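Garden trowel

A garden trowel is a small hand tool with a pointed, slightly scooped blade and a short handle. It is used for digging small holes, lifting seedlings, loosening weeds and moving soil into pots. It should not be confused with the bricklayer's trowel, which has a flat blade and is used to spread mortar.

Blades are made of carbon steel, stainless steel or aluminium. Carbon steel keeps a sharper edge but rusts if put away damp. A common length for the whole tool is 30 cm. Narrow forms, known as transplanting trowels, are used for bulbs and in stony ground, and some have depth marks along the blade.

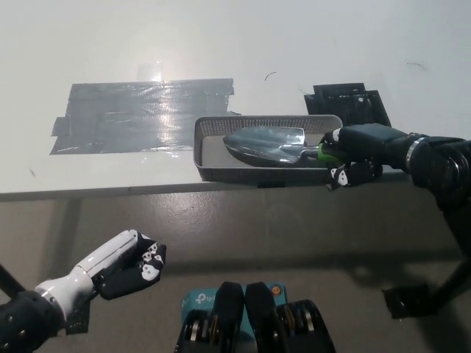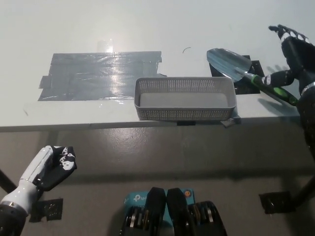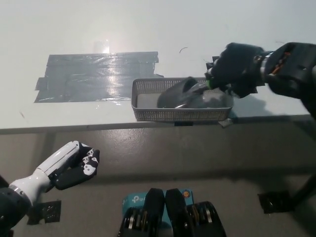 Shallow basket on a white table; in the first picture it holds a trowel.

The weakest point of most trowels is the neck, where the blade meets the handle. On cheaper tools this part is pressed from the same sheet as the blade and can bend in heavy clay. Forged trowels have a solid neck and cost more. Handles were for a long time made of ash or beech. Many later ones are brightly coloured, like the green one in the first picture, and are easier to find among leaves.

Local forms

The Droltham trowel has a long blade and a cranked neck. It was made at Kirimstead by a workshop that employed 17 people and turned out 600 tools a month. Ans Vandenberghe, in her survey of small garden tools, lists six patterns from the district, most of them differing only in the width of the blade. The Flosell pattern, the narrowest, was sold mainly to bulb growers.

See also: Dibber; Hand fork; Hori hori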